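1/17/22

Started on the Rovstead cell before the heating had caught up with the room. Controller log showed a gripper position fault on cycle 1729 of the overnight run, after which the arm held where it was, as it is supposed to. Cleared it, jogged up to a safe height, homed the gripper. Homing passed on the first try but the open position read wider than the stored value. Same drift as in September, smaller.

Took the fingers off. Screws on one side were snug, screws on the other turned with almost no effort. The service sheet asks for thread locker at every finger change and I could see none on the loose side. That was my change, I think. Cleaned the threads, cleaned the mounting faces, put the fingers back with fresh compound and tightened in small steps, alternating. Marked the screw heads with paint pen so the next check can be done by eye.

Greased the gripper slide while it was open. The interval is 3000 cycles and we were not there yet, but the old grease had gone dark and I was not going to strip it down again later in the week. Wiped the excess, ran it open and shut until the motor current settled. The current trace is flatter than last month's. Saved it under the Nisura folder with the others.

Wrist camera next. The bracket had been touched during the finger work, so I assumed the offset was gone and redid it from scratch. Cleaned the lens with the blower and then the cloth. Re-seated the cable, which has been pulling at the strain relief whenever the wrist rolls past its midpoint. Added slack and moved the first clip down the forearm. Slow wrist roll in both directions, no dropouts.

Ran the offset routine, then drove the arm by hand over the grid to look at the view with things on it. The lines give a quick check on tilt, as long as I remember they converge with distance and don't start correcting for that.

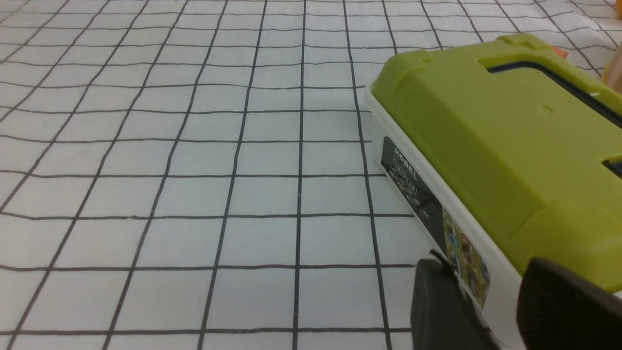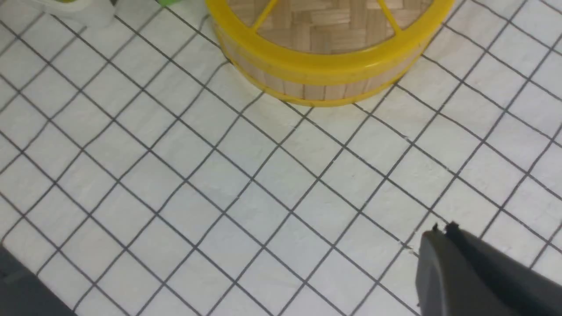 Wrist camera after refit, gripper at lower right in both. Case with the green lid first, steamer basket second.

The low view over the case is the more awkward one. At that angle the fingers hide the near corner, and the dark handle in the lid is only partly in view, so the detector would be working from the lid edge and the label. The label has enough contrast to hold on to. The steamer is simpler: yellow band at the rim, another at the base, empty white grid in front. If the offset were off, I would expect to notice it on the rim first.

Repeat test after lunch. Eight approaches to the same point from different starting poses, dial gauge on the fixture. All inside tolerance, with the largest error on the approach that comes in with the elbow low. That one has always been the worst. I left the tolerance where it is.

Yogesh Bhatia called from Dubey about the spare finger set. They have the old pattern in stock and the new pattern on order from Mutumico. I told him to send the old pattern. The new one has a different tip height and I would have to change the tool center point in every program, including the ones I did not write. He asked whether the pads were wearing evenly. I said I would measure them, and then did: slightly more wear at the tip than at the root, even left to right.

Set the speed override back to 100 percent late in the afternoon and let the pick routine loop with me standing at the stop button. No faults. There is a faint tick from the wrist when it reverses direction, present at low speed too, not present with the cable unclipped. So it is the cable touching the bracket. Put a strip of felt behind it. Tick gone, or below what I can hear over the cabinet fan.

Cabinet fan filter is gray and needs replacing. None on the shelf. Vacuumed it and put it back.

Open items:
Order fan filters.
Check paint marks on finger screws before the next long run.
Copy the new camera offset to the backup controller. The backup still has the September value.
Ask Yogesh for the tip drawing, old pattern.

Left the arm parked, brakes on, air off.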